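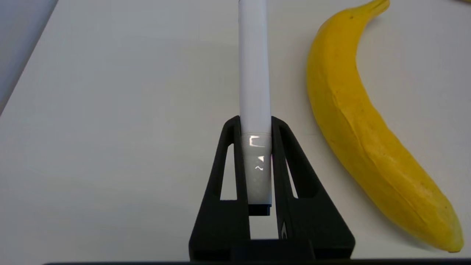 The Table Before Sorting

Plasard Hall gallery, September
Page 36 of the Justosholm house pages

These are notes and pictures from the sorting table on the ground floor at Justosholm. The table is where loose things end up when a drawer or a bag gets emptied. It has a pale top, so small items are easy to find on it, and it sits close enough to the kitchen that food gets mixed in with the pens and tape.

The gallery is kept in the order the work is done. Captions are short. Where an item has a shelf number, the number is given, and the shelf list is at the far end of the room next to the light switches.

Captions for the opening picture

White cylinder, held upright. It looks like a marker or a tube. The upper part is plain matte white and the lower part is glossier, with a dark cap at the bottom end. Markers go to shelf 53. Tubes go to the tray underneath it.

Banana, one, yellow, on the table to the right. Fruit goes back to the kitchen before anything else is sorted.

Where things go

Shelf 53 holds pens, pencils and markers. Markers are stored lying flat, in the shallow Tornard tray with the dividers. The tray used to stand on end, and the markers dried out faster at one end than the other. Anything that no longer writes goes in the bin by the door, cap and all.

The tray under shelf 53 holds tubes: glue, paint, caulk and the like. Tubes with no label are kept for one month and then thrown out.

Shelf 36 is for tape, string and rubber bands. It was full by the middle of September and the string has been moved down to the floor crate for now.

Fruit has a bowl on the kitchen counter, left of the sink. Bananas are hung on the hook above it when there is a bunch. Single ones can go in the bowl.

About the table

The table came from the Nkosi workshop, which sold off its benches when it moved to the smaller building. It cost 100 and needed new feet. The top has been wiped down with plain soap and water ever since, and ink comes off if it is caught the same day. After that it takes rubbing alcohol.

The lamp over the table is switched off at the end of the evening round. The last entry in the sorting book for the month was made at 2215, which is later than usual. The box from the upstairs closet took up most of that evening, and half of it was wrapping paper.

Other pages

The coat closet and the shoe racks are on page 35. The pantry is on page 37, including the jars with the replacement lids. The shelf list is reprinted on the last page, with the changes to shelf 36 marked in pencil.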